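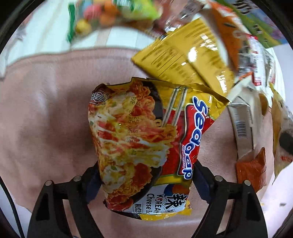
Paquete de fideos instantáneos entre las dos mordazas, sujeto por los lados.

Notas para la charla. Buenas prácticas en el agarre de envases flexibles
Proyecto Karkora, 21 de junio de 2019

Empezar sin presentación larga. El público ya conoce las pinzas; lo que falta es un criterio común para usarlas.

La guía de Karkora tiene 16 reglas. Hoy explico solo 2, las que más dudas generan en Faritz y en Leckie. El resto está en el documento repartido.

Regla 4: las almohadillas apoyan en lados opuestos del envase. No se pellizca la esquina ni la costura. Recordar que el envoltorio se arruga y que eso no cuenta como fallo — se anota y se sigue.

Pausa. Preguntar quién cierra la pinza hasta el tope.

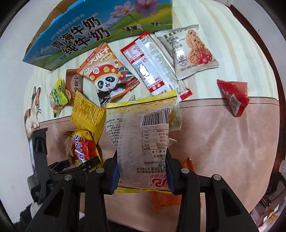

MANIPULACIÓN / BOLSAS GRANDES

Regla 9: la bolsa grande se sujeta en vertical y se mantiene así antes de cualquier traslado. Da igual que la impresión quede del revés. La orientación del texto se registra aparte, en la ficha.

Mesa con varios productos: no se ordenan antes de empezar. Una caja de leche, unas pipas y unas galletas juntas son una mesa válida. Si hay una segunda pinza, se acuerda antes quién entra primero.

Mencionar el borrador de Gredirport: 22 páginas, revisión en agosto. Los comentarios se mandan por escrito, con el número de regla.

Si sobra tiempo, volver a la regla 4 y abrir preguntas.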